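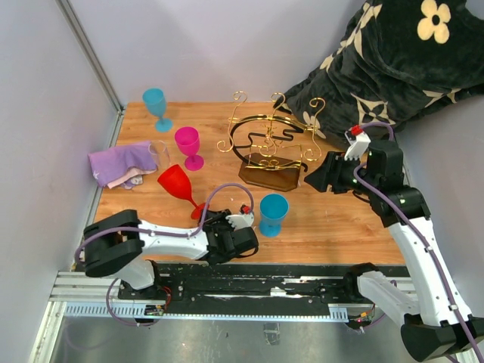
The Unbreakable Party

Filippos Moschos has a cupboard at his place in Covenine that he doesn't like opening. Inside are 29 plastic wine goblets, bought over nine summers, and every one of them was sold to him as the last he would ever need.

"They don't smash, I'll give them that," he says. "They go cloudy and you feel mean handing them to people."

Reusable plastic partyware has had a good run in the shops. The pitch is simple: glass breaks, disposables are wasteful, so buy the sturdy coloured stuff and feel fine about it. I wanted to believe this. I have kids and a paved courtyard.

But the word doing the heavy lifting is "reusable", and it gets stuck on things with no promise attached. Hadik, which sells a picnic set for $90, says its cups are made for "years of gatherings". I asked how many washes that was. The reply talked about hand washing and mild detergent, and hoped I'd enjoy my summer.

Zou at least prints a number. Its goblets are rated for 343 dishwasher cycles, top rack only. I asked how it was tested and was told the method was in-house. Maybe it's a good method. I'd still like to see it.

Then there's the matter of how often anyone has people over. Moschos reckons he hosts three times a year, mostly in January. At that rate his cupboard could see out the century, except that each year there's a new colour near the checkout, and he is only human.

Hire is the other option. Hikine, a small outfit two streets from him, rents real glasses by the crate and takes them back dirty. Breakages are charged, and the delivery fee stings if you only want a dozen. Still, over a few parties it came out cheaper than the Hadik set when I did the sums, and the crate goes home afterwards.

Moschos tried it once and lost two glasses to the pavers. He paid up, and says he'd do it again - though he also admits he has since bought a jug.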